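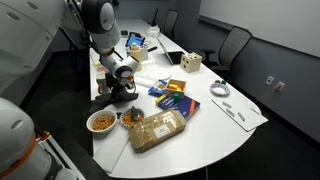 Place Names Group, Rantala Map Library

Usum Valley Field Names, version 2

README

Contents
The data set lists 3,367 names of fields, meadows, wells, lanes and small woods in the Usum valley, taken from 67 hand-drawn farm maps held at the library. Each row is one name on one map. If the same field shows up on two maps, it has two rows, and the column place_id ties them together.

Files
names.csv – the main table
maps.csv – one row per map, with shelf mark, scale and condition
spellings.csv – variant spellings and the form we settled on
notes.txt – longer remarks that would not fit in a cell

All files are UTF-8 with commas as separators. Empty cells mean the map gives nothing. A question mark means something is written there and we could not read it.

Main columns
name_as_written keeps the spelling, capitals and line breaks of the map. Line breaks are shown with a slash.
name_plain is the same name in modern spelling.
type is one of field, meadow, water, lane, wood or other.
parish uses the old boundaries, before Droltov was split.
certainty runs from 1 (guess) to 3 (clear).

Changes from version 1
The Droltov maps are in. Version 1 left them out while the ink was being treated. We also fixed 70 rows where "mead" had been read as "head," mostly on the sheets from Plultent farm. Row numbers have shifted, so please use place_id when comparing versions.

Known problems
Locations are good enough to find the right farm but should not be used to settle a boundary. The maps were drawn by eye and some are badly stretched toward the river. Names in the upper valley are thin – only two farms there kept maps at all. The type column is weak for names ending in "-holt," which could be a wood or a field cleared from one.

Use
Free to copy and reuse with credit to the library. The scans are not part of this release and can be seen in the reading room on Wednesday afternoons.

Corrections are welcome. Send the place_id and the shelf mark of the map. The next set of fixes goes in each October.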